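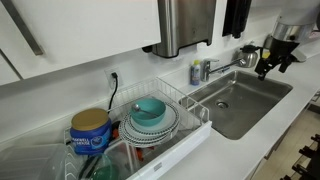
Kitchen station, arm over the right side of the sink.

**Project:** Tirnulura (student robotics club, household tasks)
**Opened by:** Matěj Pešek
**Assigned to:** Ľudovít Urban
**Priority:** normal, but please before the August demonstration
**Status:** waiting for check by the reporter

### Problem

When we run the task "swing the spout", the arm goes to the tap correctly and the fingers start to close. Then the program stops with the message `grasp not confirmed` and the arm stays in its position. Sometimes it confirms the grasp and stops anyway a moment later. With the sponge and with the wooden block we don't have this problem, only with the tap.

I expected that the fingers close, the program waits and then the arm moves sideways slowly.

### What I tried already

- Restarted the controller and loaded the calibration again. No change.
- Made the closing force higher by one step. The message is the same, and Kvido asked me not to go higher on a tap that is fixed in the wall.
- Changed the approach so that the fingers come from below and not from the front. This is better for the lever, which we must not touch in this task.

Last position before the stop, from the wrist camera:
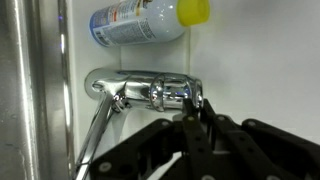
The finger position in the log at this time is not changing any more, so I believe the motors have done their part and the question is why the software doesn't accept it. I attached the log from two runs. In both of them the value `contact_score` jumps up and down very quickly, and it needs to be stable for 2 seconds.

### Comments

**Ľudovít Urban:** Thank you for the logs. Which version of the grasp module do you have? The contact score uses the wrist picture also, and polished chrome is difficult for it. The reflections move together with the camera and the module thinks that the object is moving.

**Matěj Pešek:** It is the one from the club server, branch `addo`. I didn't update it after the spring term.

**Ľudovít Urban:** Then you still have the old filter. Please do this in order:

1. Update the branch.
2. In `grasp.yaml` set `use_image_contact: false`, only for the tap task.
3. Run with the slow profile, and one person stands at the stop button.

Please don't change the force again. If you grasp near the end of the spout you have enough leverage with the normal value.

**Myroslav Savchuk:** One more thing from my side. The end of the spout is round and there is a raised ring on it. If the fingers close on the ring, they can slide off it when the arm pulls. I moved the grasp point in the task file to the outer side of the ring, please take my version.

**Matěj Pešek:** Updated and changed the setting, and I took also the file from Myroslav. The message `grasp not confirmed` didn't come in two runs. In the second run the arm moved the spout a little and stopped with `joint limit`, joint five. Is it the same ticket or a new one?

**Ľudovít Urban:** New one, please. It is probably the position of the base. Write there how far the base stands from the counter. I leave this ticket open until you have more than two good runs with the slow profile.

**Matěj Pešek:** OK. Matúš has the arm tomorrow afternoon for his own task, so I will do the runs after him and write the result here.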